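Desk Tidying by Remote Control: Gallery

Harkirholm workshop, Tue 17 October

Vurninska is our set of recorded desk jobs, all of them done by a person driving two arms from a pair of hand controls. The operator moves, the arms follow, and everything is saved: joint positions, gripper opening and the camera views. Later the recordings are used to train the arms to do the same jobs without anyone at the controls.

The desk set has 27 tasks at present. They use ordinary objects: a laptop, a mouse and its pad, a charging cable, a small wooden cabinet. The brown paper is laid over the white table to cut down on glare, and it gets replaced when it creases.

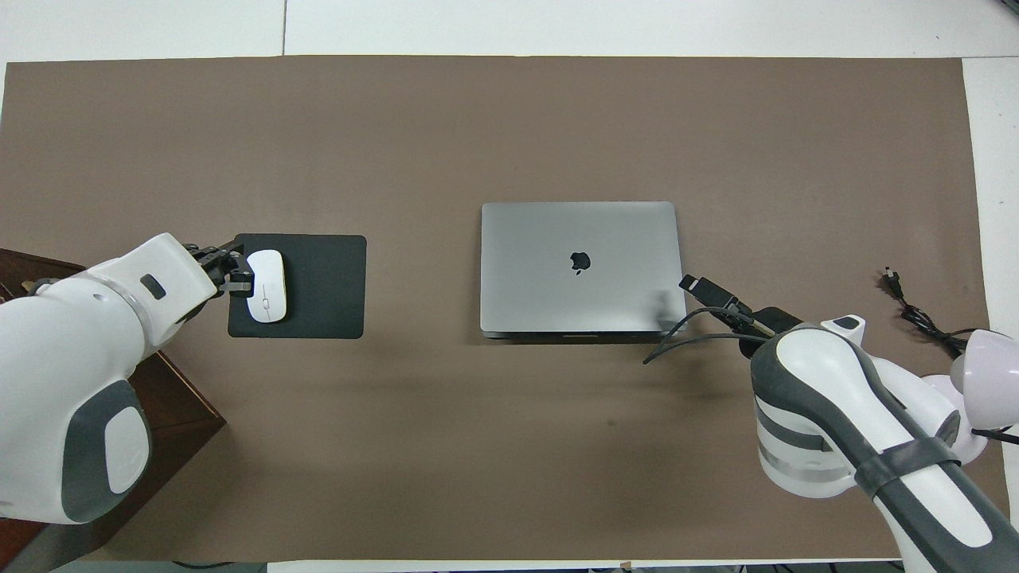
Mouse in the left gripper, charging plug in the right, laptop closed between them.

The cable is the hardest part of the set. A plug has to arrive at the socket at the right angle, and the operator has no feeling of contact through the controls, so the last few centimetres are done slowly and by eye. New operators tend to push. We ask them to stop just short of the laptop, correct the wrist, and then go in along a straight line. If the plug slips in the fingers it is better to put it down and pick it up again than to try to turn it against the table.

The mouse is easier. It can be held by the sides with very little force, and the main thing is to lower it flat and open the gripper before pulling away. Lifting too early drags it across the pad, and the recording then teaches the drag as well.

Operators work in sessions of 17 recordings with a break after each session. Longer sessions were tried in the first weeks and the movements became careless towards the end. Failed attempts are kept but stored separately, with a note saying where they went wrong. 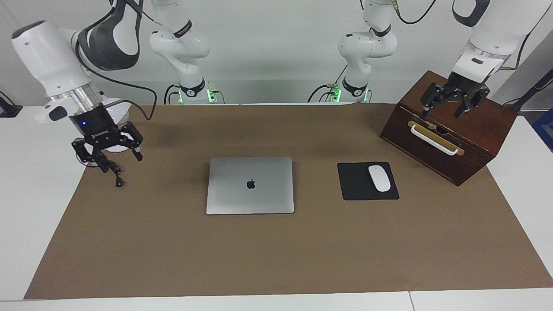

The cabinet tasks came later and were added at the request of the Begum group, who wanted more work with handles. A handle fixes where the fingers can go, so the approach matters more than it does with a loose object. The operator lines up the wrist first, with the fingers open, and only then moves in. The other arm is kept still and well clear unless the task calls for both.

The starting position of each object is changed between recordings. Sometimes the pad is on one side of the laptop and sometimes on the other, and the cabinet is moved and turned as well. Without those changes the trained arms learn the places and ignore the objects.

So far 98 recordings from the desk set have been checked and passed. The target is 2,000 across all tasks. Checking is done in Lerkosine, our playback tool, which shows the camera views next to the gripper readings.

More pictures will be added when the drawer and shelf tasks are ready.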